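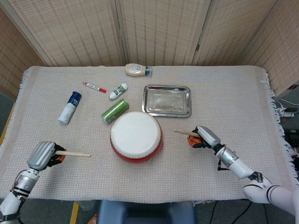 The small red drum on our front table

About Clikoveo

Clikoveo is a school of music and rhythm for children and adults. We teach in two rooms on the upper floor of the old Bailly building, above the bakery. Most of our students never played any instrument before they came to us, and we like to work with such people.

The school was started by Wian Pillay and Dineo Zwane. Wian was playing percussion in theater orchestras for many years and gave lessons in his kitchen in the evenings. When the neighbors began to complain, he asked Dineo, who taught singing, if they could rent a place together. They opened in June with one piano, borrowed chairs and a very short list of pupils. Today we have almost 200 students, the youngest in kindergarten and the oldest already a great-grandmother.

What we teach

We offer piano, voice, hand drums, snare drum and music reading. There is also a family class, where a parent and child learn the same piece and play it together at the end of the term. Lessons are 27 minutes for small children and one hour for everybody else. People often ask why such a strange number. The first timetable was made to fit the bus, and we kept it.

Groups are small. In the beginner class we spend the first weeks only on listening, clapping and walking to a beat. Some parents find this slow, but we ask them for patience - a child who feels the pulse in the feet will read notes much easier later.
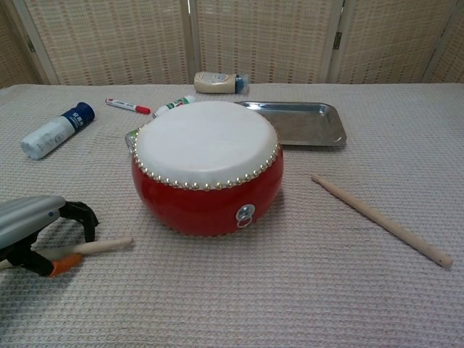
Johannes Coetzee wrote to us after his second term that he came for his daughter and stayed for himself, and that the walking exercise, which he found silly in the beginning, was the first thing that helped him to keep time.

Our teachers

Dineo leads the voice department and the family class. Wian teaches all percussion. Heather Leckie joined us for piano and also accompanies the student concerts, which we hold two times a year in the Flislow hall. Ruan Joubert takes care of the office and answers the phone until 6 p.m.

Visit us

A trial lesson is free and you don't need to bring anything. Please ring the bell with number 112, the other one belongs to the bakery.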